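Sokon Runtime: Frequently Asked Questions

What is the Sokon Runtime?

The Sokon Runtime is a shared set of files that programs written with the Sokon tools need in order to start. It handles things like drawing windows, reading and writing files, printing, and talking to a network. Programs call the runtime for these jobs, so each one doesn't have to carry its own copy of the same code.

Why is it on my computer?

Most likely another program installed it. Installers for Sokon-based software check for the runtime first and add it when it is missing. Tinau, the label and inventory program, is the most common one our readers ask about. It can also be installed by your company's IT department as part of a standard setup.

Can I remove it?

You can, but any program that depends on it will stop opening. If you are not sure which programs those are, open Sokon Settings and choose Dependents. The list shows every installed program that has registered with the runtime. An empty list usually means it is safe to uninstall. Portable programs that run from a USB drive do not register and will not show up there.

Which version do I need?

The version your program asks for. Version 4 is the current release and runs most programs built for version 3. It does not run programs built for version 2. For those you have to install version 2 as well, and the two can sit on the same computer without getting in each other's way.

How much space does it take?

The download is 184 MB. Once installed it takes up more, and the exact amount depends on which language packs you select. Leaving out the packs you don't need is the easiest way to keep it small. You can add them later from Sokon Settings.

Do I need administrator rights?

Yes, for the standard installer. There is also a per-user installer that puts everything in your own profile folder and does not ask for an administrator password. Programs installed for all users will not find a per-user copy – they look only in the shared location.

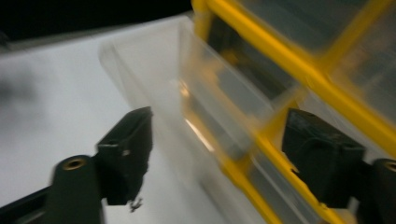
Clear plastic container in a yellow frame.

What does "Runtime component not found" mean?

The program started, looked for the runtime and did not find the part it wanted. Try these steps in order:

1. Restart the computer. An update may be waiting to finish.
2. Open Sokon Settings and choose Repair.
3. Check the version number in the error message. If it begins with 2, install version 2.
4. Uninstall the runtime, restart, and install it again from a fresh download.

If the message comes back after step 4, the trouble is probably in the program itself. Contact whoever makes it and include the full text of the error.

The installer stops partway. What should I do?

Give it time first. On older machines the step labeled "Preparing libraries" can take about 26 minutes, and the progress bar does not move while it runs. If it is still stuck after that, cancel, turn off any other installers that are running, and try again. The log is saved in your temporary folder under the name sokon-setup.log.

Does it update itself?

Version 4 checks for updates at 3 a.m. if the computer is on, or at the next startup if it was off. Version 2 no longer gets updates of any kind. You can change the check to a different hour or turn it off under Settings, Updates. On managed computers this page may be grayed out.

What is the Horanier package, and do I need it?

Horanier is an add-on library for charts and reports. It is not part of the runtime, and the runtime works fine without it. Some accounting programs need it and will say so during setup. Install the runtime first and Horanier second. In the other order, Horanier finishes without an error but its charts come up blank.

I have the Van Rooij edition. Is that different?

The Van Rooij edition is the same runtime packaged for offline installation, with all language packs included. It reports the same version number as the regular edition. The only thing to watch is updates: it does not check online, so a new package has to be installed by hand. The last one came out in November.

Can I build my own programs with it?

The runtime only runs finished programs. To write them you need the Sokon Developer Kit, a separate download that includes the compiler, the documentation and a copy of the runtime for testing. You do not have to remove the regular runtime before installing the kit.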